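Plesta community support – ticket thread
Subject: Hot water drops out at the tap, pressure fine everywhere else
Status: open, waiting on customer
Product: Fedach instant heater, software version as shipped

Hello all, Spyros Vukadinović here, first proper post after lurking since November. I've a Fedach instant heater feeding the bathroom and the kitchen, fitted by Grgić when we moved into the flat on Musatberg, and it was lovely until a fortnight ago. Now the bathroom hot tap runs nicely for a bit and then the heater clicks off and I'm left with cold. Kitchen is fine! Shower is fine! It's only the basin.

What I've done so far, in the order I did it:

Turned the heater off at the wall, made a cup of tea, turned it back on. No change.

Checked the error list on the display. It shows code 72 twice and code 265 once. The booklet says 72 is "low flow" and the other one isn't in there at all, so if anyone has a newer booklet please shout.

Put the set temperature down from the top mark to the middle one. It lasts longer before it cuts out, but it still cuts out.

Ran the basin tap flat out into a measuring jug and did the same in the kitchen. The kitchen filled it while I was still reaching for the tap, the bathroom took its time. I should have used a stopwatch, I know, I know.
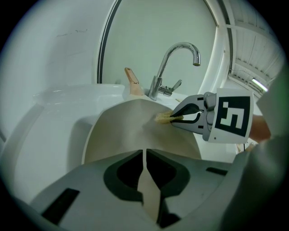

Bathroom sink area, pale bristles of the brush against the cream panel.

Next thing was the little mesh bit on the end of the spout (aerator, is it?). Unscrewed it with a rubber glove for grip and there was a fair amount of white grit in it. Soaked it in vinegar overnight, rinsed it, put it back. Flow is better, and this morning at 7.40 I got a full wash and shave without a click. Then at teatime it did it again, so I'm not calling it fixed.

Reply from Plesta support:
Thanks for all the detail. Code 72 does fit with a restriction on the hot side. Could you check the small isolating valve under the basin is fully open, and clean the inlet filter on the heater as well? The flow reading in the service menu should say 100 with the tap fully open. Please post what you get.

Right, back again. The valve was only half open – the slot should line up with the pipe and mine was on the slant. Opened it up and the service menu went from 81 to 100, then wobbled a bit and settled on 100. I've not done the inlet filter yet as I can't shift the nut and I don't want to round it off. A neighbour is lending me a bigger spanner tomorrow.

Still nothing on code 265. Does it clear itself, or do I need to reset the list by hand?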